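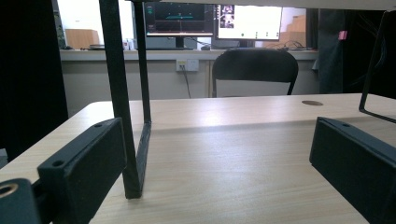 Stamatopoulos wrote:

> The new desktops from Kornier come with a hard-wax finish that the
> rep says never needs redoing. She left one tin of the Trikby oil
> with me as well, for touch-ups. At $149 a tin I was doubtful, but a
> tin covers a whole desk twice over and the stuff sets overnight. I
> think we should do all the desks at Trollside with it before the
> February intake. Any objections?

Yes, a couple.

First, if the finish never needs redoing, why did she leave a tin for touch-ups? I'd like to hear the rep answer that one before we order anything. Either it wears or it doesn't.

Second, "sets overnight" needs some unpacking. Dry to the touch overnight, I'll believe. Fully cured is another matter. Every oil I've used on a desk has wanted a couple of weeks before you could leave a coffee cup on it, and that was in a warm room. Trollside is not a warm room. If they mean you can put a keyboard down the next morning, fine, but then they should say so on the label. Has anyone read the label? I looked for a data sheet and found a page of colour swatches and a video with music.

The money bothers me less than the habit. We paid $790 for the last miracle product, the stuff for the workshop floor, and it peeled at the door by the end of winter. I still have half a drum of it if anybody wants to fight over it.

What I'd do instead:

Take the tin we already have and do 2 desks, the one by the window and the one by the sink. Those get the most sun and the most water. Leave 3 others with plain soap and a damp cloth, same as always. Then look at them all again at the end of term. If the oiled ones are clearly better I'll help sand the rest myself and won't say another word about it.

A few smaller things while I'm at it:

– Pale tops show every ring. That goes for any finish, and no oil I know of changes the colour of tea.

– Please don't put oily rags in the bin under the stairs. Lay them flat outside until they're stiff. I've said this before and I'll keep saying it.

– Whoever is using the spray cleaner with bleach in it, stop. I suspect that's behind most of the dull patches people have been blaming on the old varnish.

– Does the Kornier warranty still hold if we put someone else's oil over their finish? The rep works for one of them and was handing out the other, so I'd want that in writing.

I'm not against oil. I'm against buying a shelf of it on the strength of one visit. Can somebody please post what the warranty says?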